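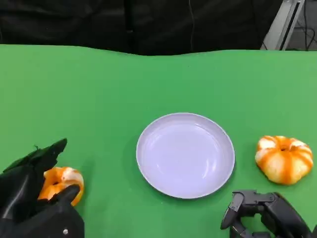
How many spare fingers should we buy with a pair of hands? Two per hand for the first year, and put them on the same order so you only pay shipping once.

I got that wrong in November. I budgeted for the hands and the mounts and left out spares, cables and the service plan. Dirix quoted 20 days for parts, and Urrutia wanted a minimum order of three.

Lautaro Cáceres now keeps a separate line for wear parts — fingertips, screws, connectors — and it gets spent first. The small pumpkins and the plate came out of petty cash.

Still open: whether we renew with Dirix or wait for the Latosum quote. Anoma Patwary wants both prices side by side before she signs, so I'm holding the order until then.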